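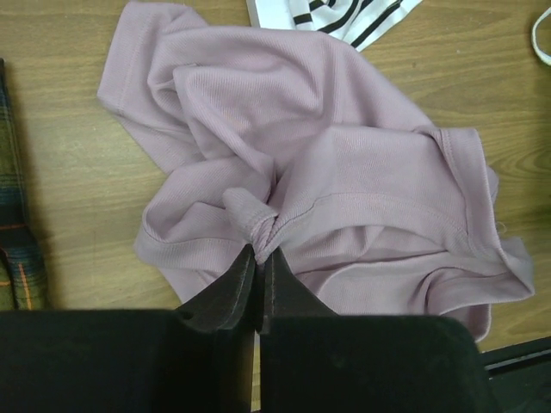

Tai at the pink top, trial 39.

Home | Stories | Archive | About

Zuzana had bet on the hem. Tania wanted a pinch from the middle, any old fold, and then let the second arm find its own hold!

"It's learning where cloth gives," she said, nose nearly on the monitor.
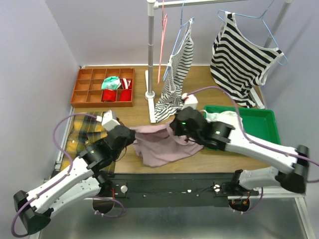 Two Grips

They had 144 trials by evening, and oh, the curve was lovely. Pinch first, search second: fewer drops than the hem rule, on the same clothes and the same table. Zuzana checked the sums twice, grinning, and bought the tea.
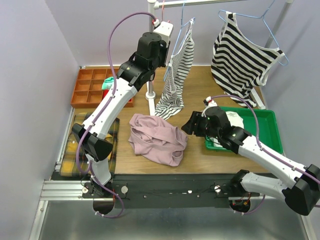 December

"Now socks," said Tania.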